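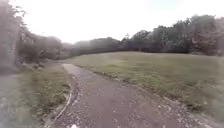
How do you keep a student rover running straight on loose gravel without spending the whole club budget?

Drop the tyre pressure or go to a softer foam insert, slow the turns down in code, and check your wheel hubs every single time you come back to the bench. Most of our steering trouble came from loose hubs.

I help out with an after-school robotics club, and this year's rover (the kids named it Odus) is entered in the Morano Trail Challenge in December. The course is a path with bends in it, gravel over packed dirt, grass on both sides. I've been keeping workshop notes as we go and figured I'd tidy them up for anyone else doing this in a garage.

Wheels and hubs

Put a dab of removable threadlocker on the grub screws and let it cure overnight. Draw a line across the screw and hub with nail polish — if the line's broken, it's moved. An old toothbrush gets grit out of the tread, and a wooden skewer does the bits the brush can't reach. Don't hose it! We did that once and lost a motor.

Finding the edge of the path

Our first go at edge-following used colour only, and pale stones drove it bonkers. Gravel and dry grass can come out awfully close in flat light. What helped was locking the camera's white balance and exposure before each run, then blurring the picture a bit so single pebbles drop out. We ignore the top part of the view too, where a bright sky just throws everything off.

Keep pictures from grey days as well as sunny ones. We had 400 to start with, all taken in nice weather, and that wasn't nearly enough. We're at 3139 now and I'd stop at 3000 if I did it again, as the last lot didn't change much. Name the folders by weather and not by who took them. Trust me.

Batteries

Masking tape on every pack, with the date of the last full charge. Charge on a ceramic tile, somebody in the room the whole time. We store ours in an old metal cash box with the latch left open.

Bench odds and ends

Muffin tins for screws, one cup per subassembly. Baking soda paste for crusty terminals (rinse with a damp cloth, dry well). We sand the 3D printed brackets with 400 grit before painting, and they come up lovely.

The team from Panitz lines their bench with a yoga mat so nothing rolls off, and we've pinched that idea. Durrani's lot use shower caps over the electronics in drizzle — haven't tried it yet.

Updated September 20, 2026. Still working on the left-hand bends.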